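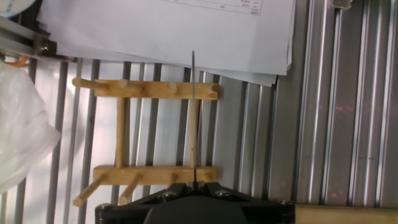

Our student project this term is kitchen tasks with a robot arm. I'm on the team with Macario Varela and Rigoberto Esquivel. Class project name is Zamudio. A few notes from this month.

We have 40 recorded runs to turn in by the end of July. 19 are done. The rest depend on how much bench time we get after 4 p.m.

Macario writes the task list. Rigoberto checks each run and throws out the bad ones – he is stricter than our instructor.

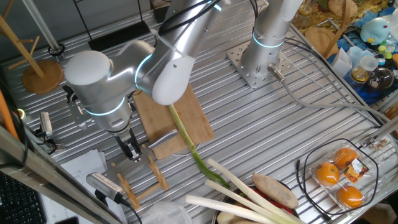
The grading is split between the recorded runs and a written report. Each task needs its own page saying what the arm should do and what counts as a failure. I have the vegetable page. The green onion across the cutting board is harder to write up than the leeks in the bowl, as it's long and thin and I have to say which part the gripper should go for.

Report draft is 685 words so far. The failure section is still 5 bullet points and a note to ask Macario.

Next post when we reach run 30.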